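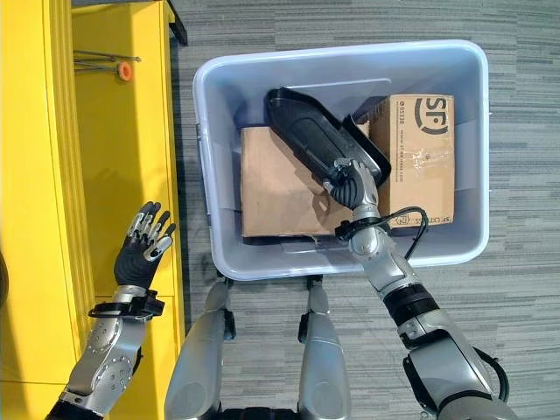
What do you do with a dead man's accordion?

You ask his landlord, who asks you, and by Friday it is in your kitchen.

Renzo Lo Presti had never played anything. He had shared a wall with Mr. Vidmar for 13 years in the building on Divlow Street, and in that time they had spoken twice, once about the mail and once about the accordion. Now the old man was gone and the landlord stood on the mat holding the case like a ham.

"He left a note," the landlord said. "It says, give it to the one who knocks."

Renzo had knocked, it was true. He had knocked with a shoe, mostly, at ten at night, during the slow one that went wrong in the same place every time.

He put the case on top of the refrigerator. It was a good place for it until the refrigerator ran, when something inside gave a low, patient hum. He moved it to the closet. He moved it to the bathtub, and then he wanted a bath.

On Sunday he took the bus to Mirkton, where a woman bought instruments. She opened the straps, drew out a chord, and winced.

"Sticky key," she said. "I could give you seven dollars."

"It must be worth more than that."

"The case is worth more than that. Seven is for both."

So that was the slow one, Renzo thought. Thirteen years of a sticky key, and he had taken it for a lack of talent. He asked what it would cost to fix. She named a sum that made him sit down, and since he was sitting down she hung the thing on his chest to see if it fit.

He carried it home and practiced in the evenings. He was terrible, and he improved to bad.

In March a young man from Sarcombe moved in next door, into 302, with a great many plants and no curtains. Renzo waited four days, to be polite, and began the slow one at ten.

He had reached the place where it went wrong when the first shoe hit the wall. Renzo put down the accordion, found a pencil, and wrote out a note for the landlord.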